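Lecture 4 Handout: Wrist Pose Error in Two-Arm Cloth Handling
Notes by Noemí Magaña, revised 2025-08-06

Reading for this lecture: Chiang and Tjoa, sections 2 and 3 (course folder). Section 4 is optional.

1. Where we left off

Last time we derived the policy loss for a single arm. The policy receives one head camera view and the joint angles, and outputs a chunk of 50 future joint targets. We assumed that the camera pose relative to the arm base is fixed and known. With two arms that assumption has to hold twice, and an error in either base transform shows up as a disagreement between the grippers.

2. The problem with cloth

A rigid object constrains both grippers. If the left arm is off by a few millimeters, the object pushes back and the error appears in the motor currents. Cloth gives almost no such signal until it is taut. The policy must therefore get most of its information from the image, and the image is often poor: folds hide the edge, the gripper hides the folds, and white fabric has little texture apart from stitching.

The Trudov set was recorded in furnished rooms for this reason. It contains 160 demonstrations. Of these, 119 are used for training and the rest are held out.
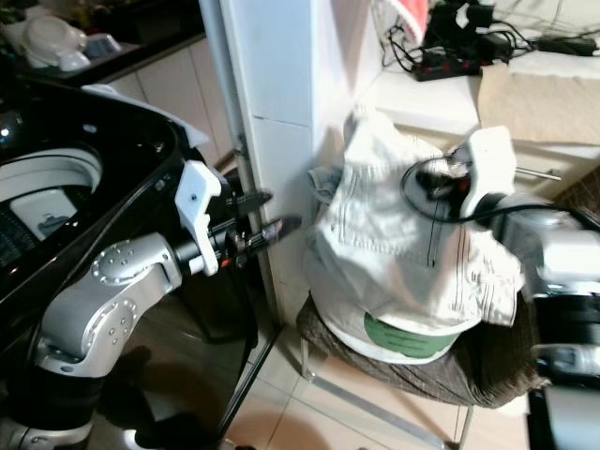 Figure 1. Head view, both arms in use. The right-hand gripper presses into a pleated white cloth resting over a round object on a stool.

Note the distance between the two grippers in Figure 1. The arm on the left is working well away from the cloth, so its pose says little about the state of the fabric. A model that averages features over the full image will give both regions similar weight. Note also the white gripper against white cloth. Segmentation by color fails in that region, and the stitched lines are the more useful cue.

3. Method

Chiang and Tjoa crop the head view around each projected gripper position and encode the crops separately. The full view is kept at low resolution as a third input. Projection uses forward kinematics, so a calibration error shifts the crop. To make the encoder tolerate this, the crop center is jittered at random during training.

Jitter is applied to each arm independently. Using one shared offset teaches the model that the two errors are correlated, and in general they are not.

4. Exercises

4.1 Write the projection of the gripper origin into the head view. State which transforms are measured and which are estimated.

4.2 Suppose the base transform has a small rotation error. Show how the crop shift depends on the reach of the arm.

4.3 Propose a test that separates calibration error from encoder error using only the held-out demonstrations.

Send solutions to Consuelo Jaramillo. Exercise 4.2 will be used again in the next lecture.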